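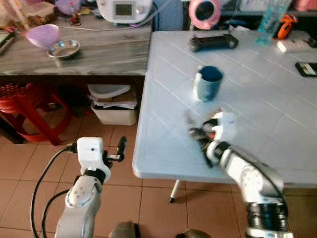
Cahier d'atelier, avril, 9 h 40

Objet : reprise de l'inventaire des contenants et de la petite vaisselle, suite au mail de Noreen Noonan. Pas de tri définitif ce matin, seulement la pesée et l'étiquetage.

Table pliante blanche. Le gobelet bleu foncé reste la référence pour les pièces hautes : forme simple, contraste net avec le plateau clair. Bouteille bleu clair transparente laissée vers le fond. Son corps nervuré accroche la lumière, à garder en tête pour la planche photo du catalogue Pornero.

Étiquettes : le lot Polside se décolle sur le plastique lisse après lavage à l'éponge. Essai à refaire avec les étiquettes Emel, pose à sec, dix minutes sous presse avant manipulation.

Balance : portée 3000 g, vérifiée à l'étalon de 1000 g, lecture stable. Première pesée notée à 127 g, tare déduite. Refaire la tare à chaque changement de plateau, l'oubli de la semaine dernière a faussé toute une colonne du tableau.

10 h 50 – passage à la table grise, plateau à veinage bois. Bols lavande et bol inox peu profond à enregistrer dans la même famille, avec un code matière distinct. La fourchette va en « couverts », sous-code à part. L'appareil de cuisine blanc à petit écran et molette argentée ne reçoit pas de numéro ici, il dépend de la fiche électroménager. Les petits ciseaux rouge et noir retournent en fournitures après la séance.

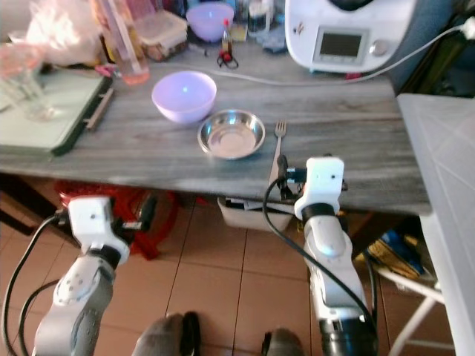 Faut-il donner un numéro à chaque bol lavande ou un seul pour le modèle ?
Un seul numéro pour le modèle, avec un suffixe par exemplaire. Le suffixe figure sur l'étiquette et dans le tableau, pas dans le catalogue.

Points ouverts :
Diamètre des bols à relever au pied à coulisse, bord extérieur, deux mesures croisées.
Inox : étiquette sous le fond uniquement, le flanc marque dès qu'on retire l'adhésif.
Caisse Gallagher trop basse pour les pièces hautes. Voir avec Noreen si le modèle supérieur est encore au stock – sinon rangement couché avec intercalaire carton.
Tableau à renvoyer avant 16 h, colonne masse en grammes, sans décimale.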